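Planning the Packing Bench: a gallery

We are a small farm shop with a packing room behind it, and this page follows our plan for the new bench, from first sums to the final order. 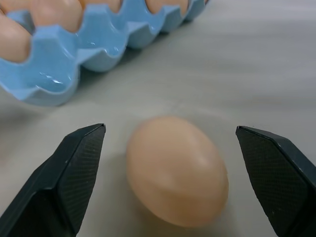

I started this in October with a blank budget sheet and far too many browser tabs open, and I have enjoyed nearly every minute of it. The idea is a modest one. We want an arm that can move eggs into cartons through the slow part of the morning, so that whoever is on shift can get on with labels and orders. We are not building a factory! The whole thing has to fit along one wall and run from an ordinary outlet.

I have kept the notes short and put them in the order we made the decisions. If you are planning something similar, the money part is probably what you came for, so I'll get to it quickly.

The budget

The ceiling is $4000 for the first phase, and it has to cover everything that touches the bench. My first draft spent nearly all of it on the arm, which was exciting for one evening. Then I added cables, a mounting plate, spare pads, a power strip with a proper switch and a second set of fingers, and the sheet turned red. I now fill in the small stuff first and see what is left for the big stuff. I wish I had always shopped this way.

The arm

We compared Stesar and Brandeo for weeks. Both reach as far as we need, and both will carry far more than an egg weighs, so payload dropped off the list early. What decided it was paperwork. Brandeo sent a drawing of the base with every hole marked, and I could tape the outline to the bench the same afternoon and see where my elbows would go. We are going with Brandeo. Stesar was a close second and I would happily look at them again for a bigger room.

The gripper

This is the part I could talk about all day. Two fingers or suction? Suction is quick, but it means an air line and a pump, and the pump is noisy in a small room. Two fingers with textured pads won in the end. The Huet set we priced comes to $749 with one pair of pads fitted, and I have written replacement pads into the sheet as a yearly cost, the same as we do for mop heads and printer ribbon. Ask any supplier how the pads come off and whether you need a special tool. It took me three emails to get a straight answer, and the answer was a plain hex key.

The wrist camera

Small cameras are cheap now and it is tempting to buy the sharpest one going. Save your money. For finding an egg on a plain surface you need decent light and a lens that focuses close, and a modest camera does fine. We put $230 in the sheet for camera, bracket and cable together. The bracket was the surprise – it cost more than I expected a bent piece of metal could.

The surface

A plain, matte top in one color, with nothing printed on it. Shiny tops bounce light back at the camera, and patterned ones make more work for the software. I brought sample squares home and moved them around under the kitchen lamp until I was told to clear the table for dinner.

The cartons

Worth settling before you order anything else. Changing carton style later means new positions for every pocket, and perhaps new fingers if the gaps are tighter. Buy a stack of the ones you really use and send a couple to the supplier. Shipping is a few dollars and saves a long phone call.

The software

Gronunex has a basic license and a larger one. We picked the basic one, and I have made a note to look again after the first season. Check whether updates are included, and for how long. I also asked if we could move the license to another computer, as ours is old and makes a worrying sound on Monday mornings.

Breakage

Put it in the sheet! We have set aside 5 dozen eggs for setup and practice, entered as a cost at shop price. It makes the first weeks much more relaxed when the mess is already paid for. Add paper towels too, and a tray with a lip under the work area.

Still on the list

A foot switch, if there is money left. A better lamp for the left side of the bench. Training time, which I first entered as zero and have now changed to two full mornings. The order goes in once the electrician has been to look at the outlet by the door, and I'll add a parts list to the page when the boxes are here.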